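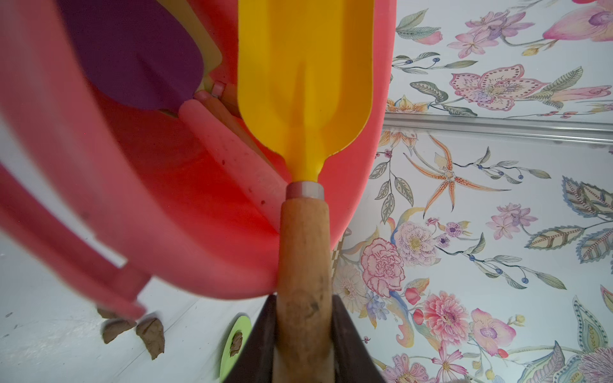

Budget season at our little lab. I asked for three spare sets of gripper fingers. Purchasing asked whether we had considered gripping things less.

A set is $95. Shipping is also $95. I have now explained this to two people on the phone, and each of them thought I was reading the same line twice.

Arnout wants the second arm this year. I want the fingers, a decent wrist camera cable and a bench that doesn't wobble. We're splitting the difference by getting neither until July.

Meanwhile the toy line came in at $131, which covers shovels, the bucket and clay. It was approved in four minutes. The form has no box for "toys" so Nasrin filed it under end-of-arm consumables.

If you're planning one of these setups: the arm quote is the part you'll remember, and the clay is the part you'll reorder. Put in a cleaning line. I didn't.

Also, worn wooden handles are a fine test for grip and cost next to nothing. Veltance sells a "calibrated cylindrical handling set." I asked for the price and they want to schedule a call.

Update: the call is with their regional director. For sticks.

Llinos says to ask if the sticks ship for $95.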